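## Open day at Fakudville: grippers, odds and ends, cold tea

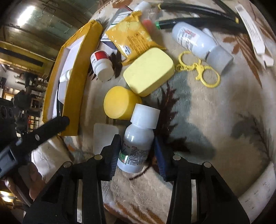 *Gripper over the blanket, white screw-cap bottle between the pads.*

Quick write-up before the newsletter goes out, so forgive the state of it. Went over to the Fakudville open day with a carload from our branch. Robots, mostly. Some conveyor stuff in the next bay that we didn't get to.

Main draw was the Jirkari table. They're the people teaching robot arms to pick up household bits, and the way they go about it is to have a person do the picking first, with a gripper held in the hand. Two fingers, camera on top, squeeze and lift. The recordings go off to be used as training for the arm. No arm needed at this stage, so you can do it in a kitchen or a shed or wherever. Their system is called Distach. Took me three goes to hear that right over the noise.

The target so far is 3,000 pick-ups. They want them messy. Bottles lying down as well as standing up, packets on top of boxes, a padded envelope, cables running past the lot. And a soft blanket underneath, a plush one with a leafy or feathery pattern. On a hard bench everything stays put when you nudge it, they said, and on a blanket it sinks and tips. Harder for the machine, more like a real house.

Visitors could have a turn, 60 seconds each. Notes from mine:

- lighter than I expected, but your wrist knows about it afterwards
- the ribbed pads on the fingers do most of the work
- bottles fine. Small pill bottle, less fine
- anything flat is a pig. There was a thin frosted plastic thing, like a scraper, and I chased it all over teh blanket
- the yellow keyring clasp and chain I left well alone

Best in our group managed 20 in the time, which we're told is decent for a beginner. I'm not printing my score.

Short talk after from the Yap team, who write the software that sorts the recordings. Good on what gets thrown away: fumbles are kept and labelled, but a take where the hand blocks the view of the object is no use to them. Bit heavy going in the middle, slides too small from the back. Someone asked when we'd see one of these clearing up after tea at home and got a very careful answer with no year in it.

Practical stuff. Entry was free, parking wasn't. Tea ran out early, and what was left was cold. Organisers say 400 came through the doors, well up on the January one, and it felt like it by the afternoon. If you go to the next, do the Jirkari table first as the queue gets silly after lunch.

Still owed petrol money by two of you. Handouts from the Yap talk are in the usual folder, ask if you cant find them. Copy for the next issue to me please, and not the night before.

2025-02-14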